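Umside Makers Club
Minutes of the open day review meeting, 31st August

Chair: Samah Naciri

1. Welcome
Samah opened by saying how happy she was with the Nonora open day. The room stayed full right up to closing, and several visitors asked when we're doing it again!

2. The kitchen demonstration
Everyone wanted to talk about this one first. The Jibrin team ran their arm at the long table and let people stand close behind the tape. Kids kept calling out which part it should go for next, and the juicer lid was the clear favorite. It has a narrow ridge across the middle for a handle, with a dip on each side for the fingers, so the gripper has to come down with one finger in each dip and pinch. The label on the ridge is in Chinese, and a visitor read it out for us: add the right amount of water when juicing, and keep the water no hotter than 40°C. That got a round of applause all by itself. 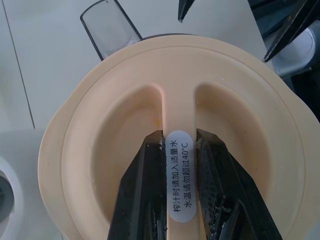

3. Questions from visitors
Most people asked how hard the fingers squeeze and whether the arm could manage an egg. Jibrin have offered to write up short answers for our web page. Agreed to take them up on it.

4. Money
Donations at the door came to $475. Agreed to put $100 of this toward a second table and keep the rest for the spring event.

5. Next open day
March looks good for the hall. Poris would love to bring their sorting machine, and Jibrin are keen to come back. It was agreed to invite both and to run the kitchen demonstration twice, as people at the back missed a lot of it.

Action: Samah to write to Poris and Jibrin and to ask the hall for dates.

6. Any other business
A blue lunch bag was left behind and is in the office.

Meeting closed at 8:40 p.m.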